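Home Products Storage Closures Spares Support Contact

Retik 381 Wide-Mouth Storage Jar

1 October 2022
By the Wullero product desk

The Retik 381 is a straight-sided jar with a screw closure, intended for dry goods, small hardware and laboratory consumables. It is supplied by Wullero in single units and in cartons of 9. The closure is sold with the jar and is also listed separately as a spare.

The 381 replaces the earlier Retik 527. The two jars have the same outside diameter and fit the same shelf trays. The thread has changed. The 527 used a fine thread that needed nearly two full turns to close and was easily crossed when the lid went on at an angle. The 381 uses a coarser thread with a longer lead-in and closes in just under one turn. Lids from the 527 will start on the new jar but will not seat, and should not be forced.

Closure and liner

The liner is a foamed disc held in the lid by friction. It seals against the top face of the rim, so the condition of that face matters more than the condition of the thread. Wipe the rim before closing. Powder left on it will mark the liner, and a marked liner should be replaced.

To fit the lid, set it level on the rim and turn it counterclockwise until the thread drops into its start. Then turn clockwise to hand tight. No tool is needed. A strap wrench may be used to open a jar that has been overtightened, but never to close one.

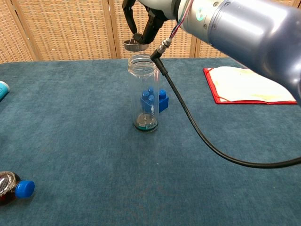
Liners were cycled 2,000 times on the Mekari bench before the part was released. The test lid was removed and refitted with the same torque each time and the liner was checked for set at intervals. Compression set stayed within the drawing limit for the full run. The test was carried out dry, at room temperature, and says nothing about use with oils or solvents.

Filling and storage

Fill to the shoulder line and no higher. Flour, salt and similar fine materials settle in transit and can be topped up afterward. Coarse items such as rivets and cable clips should be poured in with the jar tilted to limit scratching of the inner wall.

The jar is not a pressure vessel. Do not use it for carbonated, fermenting or gas-releasing contents. It is not suitable for hot filling, and the lid should stay off until warm contents have cooled. Keep filled jars away from direct sunlight and do not stack them more than two high without a tray.

Cleaning

Wash by hand in warm water with a mild detergent. Remove the liner first and let it dry flat. Abrasive pads will haze the wall. Dishwasher use distorts the rim over time and is not covered by the warranty.

Ordering

The jar with lid and fitted liner is order code RT-381. The lid alone is RT-381-L and the liner alone is RT-381-G. Customers still running the 527 can order liners for it while stock lasts; lids for that jar are no longer made. The Sobczak label holder clips to both bodies and needs no adapter.

Cartons are packed with the lids fitted finger tight. Check each lid on receipt and tighten before storage. Report transit damage before the carton is discarded, quoting the batch code printed on the end flap.

Related items

Retik 527 replacement liner
Sobczak clip-on label holder
Mekari shelf tray, shallow
Mekari shelf tray, deep
Wullero strap wrench, small

Back to Storage Next product Print Top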